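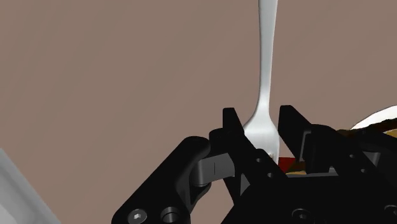 From: Liesbeth Van den Broek
To: kukora-teleop list
Date: Thu 7 November
Subject: Re: utensil demos, grip height and when to throw one out

Haziq Goh wrote:

> I did another batch of the utensil task in sim last night with the
> handheld controller. Two questions before I do more.
>
> 1. I keep picking the thing up too low, near the head. It lifts fine
> but then the fingers are in the way when I want to lower it to the
> bowl. Do you want those demos kept, or only the ones where I get it
> by the handle?
>
> 2. When I let go of the clutch to reset my wrist, the arm sits still
> for a second or two. Gilang says it doesn't matter. Rhonda says trim
> it. Which?
>
> Also the replay viewer still crashes on long episodes.

Haziq,

On the first one, keep them if the task gets finished. A low grip is a legitimate way to hold a fork or a spoon, and people on the Skallside set did it all the time. What I don't want is a low grip followed by a drop and a second pick in the same episode. The policy learned to drop things on purpose from those in September and I had to go back through 180 episodes by hand to get rid of it. If you drop it, hit discard and start over.

If you want to get the handle more often, come in with the wrist already turned before you go down. Most of us go down first and turn at the end, and by then the fingers are close to the table and there's no room left. Wulan does the turn up high, near the home pose, and hers are the cleanest ones we have. 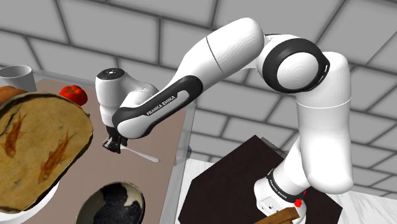 The bowl is the harder part of the task anyway. The wrist is right over the table while you're lining up, so from the overview camera the depth is a guess. Switch to the wrist view for the last bit. I bind that to the thumb button so I don't have to let go of anything. The binding file is in the Trudano repo under controllers, and you can copy mine.

On pauses, Rhonda and Gilang are both partly right. Short ones do no harm. Long ones do, since the arm learns that standing still is a good thing to do in that pose, and then it stands there. The export script now cuts any stretch over 10 frames where neither the arm nor the gripper moves. It leaves the first and last frames of the stretch alone. So don't trim by hand – you'll only get the timestamps out of step, and then the script throws the whole episode away.

One thing the script won't catch is the slow drift you get when the clutch is half pressed. It counts as motion. Please press it all the way or not at all.

We're at 2,729 episodes total after the merge, which is plenty for pick and lift. What's short is anything that begins from a bad starting pose. If you have an hour, do 12 of those with the arm started well off to one side. Leave the food and dishes where the randomizer puts them, even when the layout looks silly.

The viewer crash is a memory problem and Sutherland has the ticket. Until it's fixed, open long episodes with the low-res flag.

Liesbeth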